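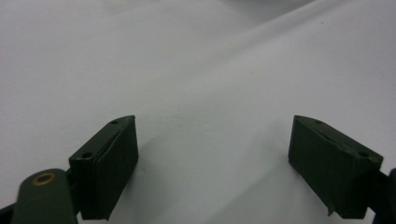 The two gripper fingers over the white cloth.

2 min read

I stopped by the Fokidau robotics club on Wed 28 January meaning to stay for ten minutes, and I was there until they turned the lights off. If you haven't kept up with them since December, they've dropped the rolling carts (I liked the carts!) and gone all in on hands. Well, grippers. Students hold one in each hand and do an ordinary chore with them, and the recordings go toward teaching an arm to do the same chore later on.

The project is called Tufa. Tsion Tekleab, a junior who runs most of it, told me the club now has 2553 recordings saved and wants another 400 before the Skisura meet. That's a lot of picking things up and putting them down. I asked if it gets boring and she said yes, very, and then went right back to it.

What surprised me was how much of the talk is about fingers. Where do they point, how far apart do you hold them, do you come in from the side or from the top? Everybody had an opinion, and a couple of them were pretty loud opinions. I got a turn and I was terrible. You want to reach with your own fingers so badly, and your wrist has to do things it doesn't normally do. By my third try I had at least quit bumping the table.

The job they're stuck on right now is wrappers and other crumpled stuff. Blocks are easy, apparently, but thin plastic folds up differently every time, so no two tries look alike.

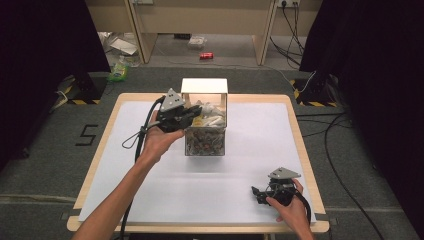 Both grippers at the table, the left one up by the open compartment.

Tsegereda Jemal teaches the class that the club grew out of, and she's the one who insists on written notes after every session (the kids grumble about it, but I saw the binder and it's thick). She's hoping to have an arm trying the easy version by spring. The software side, Brornemine, is still being put together by two seniors who were too busy to talk to me, which I respect.

New members can still join, and you don't need to know how to code. Just be ready to sort a whole lot of wrappers.

Enjoying our stories? Sign up for the weekly newsletter. You can unsubscribe at any time.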